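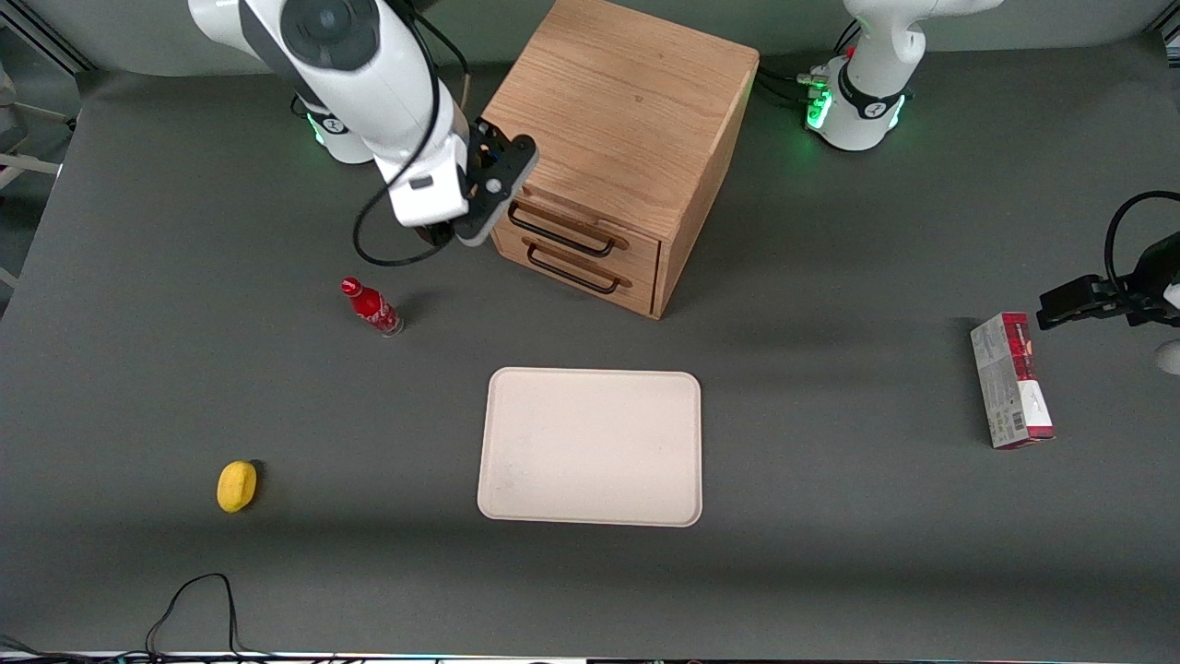
Notebook 4, p. 37

Wednesday, 8:40 a.m.
Entry by Devendra Negi, dispensary bench, Passtead Outreach Clinic.

Stock for the December round was received from Mishra in the early morning. The delivery note lists 2000 sachets of oral rehydration salts and 600 strips of chlorine tablets. Both lines were checked against the order and entered in the ledger. The outer cartons were sound. One inner box of sachets carried no batch label and has been set apart until Mishra replies in writing.

The Caris refrigerator was read at opening and again at noon. Both readings fell within the permitted range. The door seal remains stiff at the lower hinge and should be examined before vaccines are moved into the unit.

Trial packing of the village kits was carried out after lunch. The present kit holds too much gauze and too few dosing spoons.
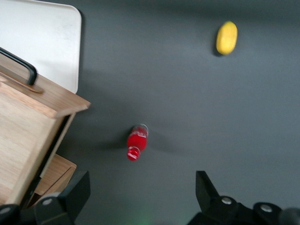
The revised list therefore removes two gauze rolls and adds four spoons, which brings the packed weight to 900 grams. Colleagues preparing kits for the Roditum route are asked to use the revised list only. The former list has been struck through on page 31 and initialed.

A total of 200 kits is required before the team departs. The printed dosing cards are still with the translator, and kits should be left unsealed until they arrive.

Outstanding: reply from Mishra on the unlabeled box; hinge seal; second signature for the ledger.

D.N.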